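Giving a cat tablets, two months in

Our cat was put on thyroid tablets in June. She is 14 or so, a rescue, so the age is a guess by the vet. She had been losing weight while eating more than she ever had, and shouting at night, and the blood test came back with the answer the vet expected. One tablet in the morning and one in the evening, probably for good.

I had never given a cat a tablet before. I'm writing down what I've learned so far, partly because the leaflet in the box covers it in two lines.
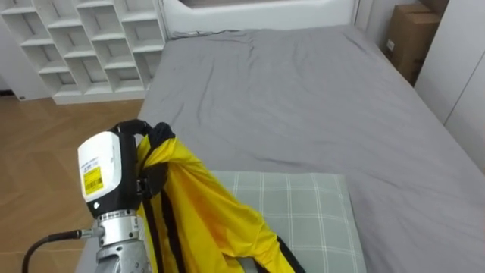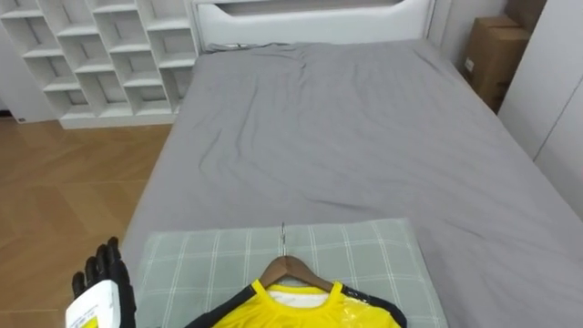
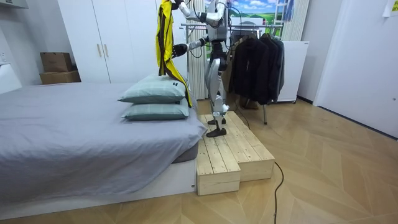
The first week was bad. I did what the leaflet said, which was to tilt the head back, open the mouth and place the tablet at the back of the tongue. She let me do this once. After that she knew what the sound of the blister pack meant and went under the bed, and I spent the best part of an hour each evening lying on the carpet with a torch. I found three tablets in the following days, one of them in my slipper.

So I tried hiding it in food. Crushing was out, as the vet had told me these ones have a coating and should be kept whole. Whole tablets in wet food came back licked clean at the side of the bowl. Cheese worked for two days. Tuna worked for one. Butter she liked very much, and she ate all of it and left the tablet.

Then I bought pill pockets, the soft treats with a hole in the middle. I started with the Wudmont ones, chicken flavour, 30 to a tub. She takes these well, though they are on the large side and I now pull each one in half. Half a treat squashed round the tablet is plenty, and the tub lasts a month that way. I also tried a paste in a tube from Bruvent, which is cheaper. It stuck to my fingers and to the cat, and she wouldn't have it in the house. I gave the tube to a neighbour with a dog.

What made the most difference was giving her an empty treat first. She gets one with nothing in it, then the one with the tablet, then another empty one straight after. She is in such a hurry for the third that she doesn't chew the second. I take the tablet out of the packet in the bathroom with the door shut, well before she is fed, and I wash my hands so the outside of the treat doesn't taste of it. You should wash your hands anyway with thyroid tablets, or wear gloves, and if you're pregnant get somebody else to do it. The leaflet is clear on that part, to be fair to it.

Some mornings she still refuses. On those days I use a pill popper, a plastic stick with a soft rubber end — a bit like a syringe — which gets the tablet further back than I can with a finger. I wrap her in a bath towel, sit her on the worktop facing away from me and do it in one go. Afterwards she has a little water from a syringe. The vet nurse said a dry tablet can stick on the way down and make the throat sore, and I hadn't known that.

If you have tried all this and are still chasing your cat round the house, ask about other forms. There is a liquid, and there is a gel that goes on the inside of the ear. I was told that diet can be an option for some cats too, but ours goes next door for a second breakfast, so there was no point in trying it.

As for the cost, the check-up with bloods was £58, and she'll need that again in the autumn. The tablets are on top. I could save a bit by getting a written prescription and ordering online, and I'll look into it once the dose is settled. It has gone up once already.

She has put on weight, 5 per cent on what she was in June, and she sleeps through most nights. Her coat is less spiky along the back. She is also less interested in food than she was, so the treats may stop working at some point — I have bought a tub of the salmon ones in case.

Next job is her claws, which have gone thick and need doing more often than they used to. She is no better about that than she is about the towel.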